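How to Get Through a Summer of Water Restrictions

By Marwa Bouazza
February
14 comments | Share

Every year the district discovers in July that it doesn't rain in July. Notices go out, a spokesman looks grave, and people who own fountains are asked to search their hearts. You can do most of your worrying now, while it's cheap.

Step 1. Read your meter.

Find the lid near the curb, lift it with a screwdriver and expect spiders. Write down the number last thing at night and again before anyone flushes in the morning. If the two don't match, you have a leak. In our house it was the upstairs toilet, which had been running since some earlier administration. A new flapper costs less than lunch.

Step 2. Find out what the rules say.

The short version on the back of the bill leaves out the good parts. Call the Tindall water office on a Monday, early, and ask for the drought schedule in full. You want to know what triggers each stage, which hours you can water, and whether a hand-held hose counts as irrigation. Ours says it does in Stage 2 and is silent on the matter in Stage 3, where presumably we have all moved away.

Write down the name of whoever you talk to. Yvonne Fairclough got out of a fine last year on the strength of a name and a time of day.

Step 3. Put in a tank.

A 1,000 gallon tank sounds enormous until you try to keep tomatoes alive with it. Check whether your county wants a permit, then set the tank on a level pad of packed gravel. Full, it will weigh more than 8,000 pounds and will not be reasoned with. Screen the inlet against mosquitoes, and let the first dirty runoff from the roof go somewhere else. Don't drink from it.

Step 4. Save what you were going to pour out.

Keep a bucket in the shower for the cold water that comes before the hot. Rinse vegetables in a bowl and carry the bowl outside. Skip anything with bleach in it, and skip the pasta water if you salt it the way my family does.

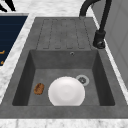

The bucket will annoy everyone for a week, and then somebody will start defending it to guests. Before you go further and run a pipe from the washing machine to the yard, look up the graywater rules for your state. They vary a lot, and some of them read as if written by a person who has met laundry only socially.

Step 5. Go to the meeting.

The district sets its summer stages in spring, in a room with bad chairs. Sign up to speak before it starts, because the sheet gets taken away. Bring your meter readings and ask one question. Mine this year is how much water the district loses from its own mains, a figure that has been "being finalized" for 2 years.

If you can't go, send the question in writing and ask for it to be entered in the minutes. Keep a copy.

Shared 88 times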